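Tema 7. Demostración de tareas por teleoperación

Apuntes de la asignatura, preparados por Iraís Sandoval. Mayo de 2021

7.1. Guiado manual y mando a distancia

En el guiado manual, el operador agarra el brazo y lo lleva por la trayectoria mientras se registran las articulaciones. Es rápido de aprender, pero las manos del operador tapan la vista de la cámara y el motor no registra la fuerza de cierre tal como la ejercerá después. Con mando a distancia la cámara ve solo el robot y los objetos, y la orden enviada queda guardada junto al movimiento. En las prácticas de Lutimari usaremos lo segundo.

7.2. La tarea del sándwich

Trabajaremos con pan de molde, lechuga, beicon y queso, dos bandejas transparentes y un plato. El pan es el objeto más delicado: si se aprieta demasiado se marca, y si se aprieta poco gira entre los dedos de la pinza. Se toma por el borde, con la rebanada vertical, y se cierra despacio.
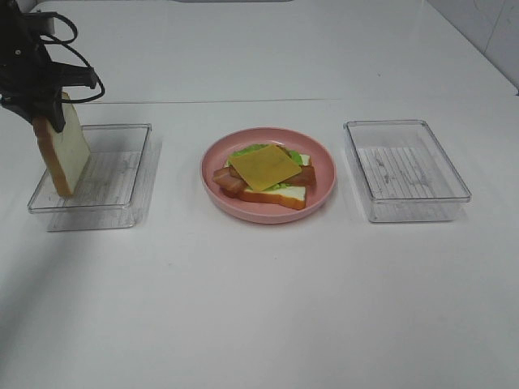 Cada demostración se divide en aproximación, agarre, traslado y suelta. El operador debe hacer una pausa breve antes de cerrar la pinza y otra antes de abrirla. Esas pausas facilitan el corte posterior de la señal, que Hawi Negash explicó en la sesión de febrero.

Los errores corregidos se conservan. Si la rebanada roza el borde de la bandeja y el operador rectifica, la demostración vale y se anota como «con corrección». Si el alimento cae fuera, se descarta el registro completo y se vuelve a la posición inicial.

7.3. Entrega

Cada pareja entrega 14 demostraciones válidas, grabadas por los 2 miembros en turnos iguales. Los archivos se suben a la carpeta Dekomow con la hoja de anotaciones. Quien no haya manejado antes el mando debe pasar primero el ejercicio de calibración con Yabsira Berhe.

Lectura: apuntes de control, hasta la página 71.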